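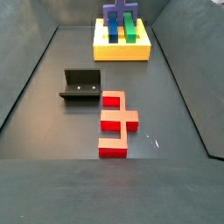

Teaching the planner to think about what comes off first

Leilani Okafor
Project partner: Sanne Hendriks

When Sanne and I picked our topic in October, we thought the grasping would be the hard part. I'd already had a go at grasp code in second year and still had the grey hairs to prove it. What ate most of our term was the bit in between – the software that decides which piece to move, in which order, and where it can go without blocking the next one.

We called our planner Padis. It sits on top of Nulard, the motion library our lab uses, and it takes a list of parts with their positions and spits out a list of moves. Our first version was dead simple. It looked at every part, asked whether the gripper could get to it, and grabbed the closest one that passed. That was fine for loose parts on an open floor and pretty hopeless for anything stacked or slotted together.

So we gave each part a little list of what it touches and what it's in the way of. The purple piece gets its own entry, and so do the blue and green ones and the yellow base. Padis builds a graph out of those and works backwards from the layout we ask for. The black bracket and the red piece go in as obstacles, so the arm has to plan its path with them in mind.

Where it went wrong

We ran 354 trials in simulation and 322 of them finished with every part where we'd asked for it. I was pretty chuffed until Sanne sorted the failures by type. Most came from put-down spots, not pick-ups! The planner would find a legal place to set the purple piece, and then the fingers couldn't back away from it cleanly.

The fix was to check the retreat path before agreeing to a spot. It's one extra call to the collision checker for each candidate, and we cap the candidates at 200 so it doesn't go on forever. Planning time went up to roughly 700 milliseconds on my laptop, but we only plan between moves, so I can live with that.

The purple piece also needed a better collision shape. I'd wrapped it in one big box (lazy, I know), and that made the planner treat the gaps between its legs as solid. Swapping the box for a handful of smaller ones opened up put-down spots right beside the yellow base.

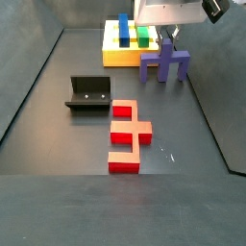
What we'd do next

Sanne wants to have Padis replan after every single move using fresh positions from the camera. Right now it trusts its own plan for too long. I'd like to tidy up the part files too – they're typed in by hand, and I lost a whole afternoon to a minus sign in the one for the green block.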